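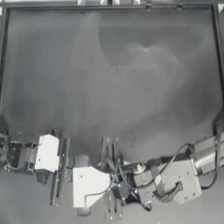
What size bags will the Susach packing table take?
Any flat or zip bag that lies inside the rim, with the largest we stock being 40 cm wide. Longer bags should be folded once before filling.

Susach packing table, dark gray
Sold by Warnier. Item 420.

The Susach is a plain surface for sorting and bagging small goods. The top is smooth and matte, so clear film shows up well against it. A raised rim keeps small items from rolling off. Wipe with a damp cloth and mild soap. Do not use scouring pads.

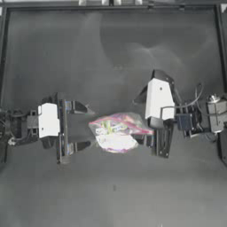

Clear zip bag with pink edging on the dark gray surface.

Zip bags are not included with the table. Idetti bags come in packs of 16 and can be added to the same order. Close the zipper from one end to the other and press the air out before the last inch.

Shipping weight is 127 pounds. The table arrives in two cartons. Legs are packed separately and need a hex key, included. Replacement rims are made by Bozkurt and ship in July.

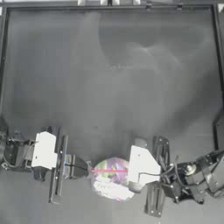 Gray top with dark metal border.

Questions about bulk orders go to Amirhossein Pakzad at the Warnier sales desk.

Page updated September 28, 2014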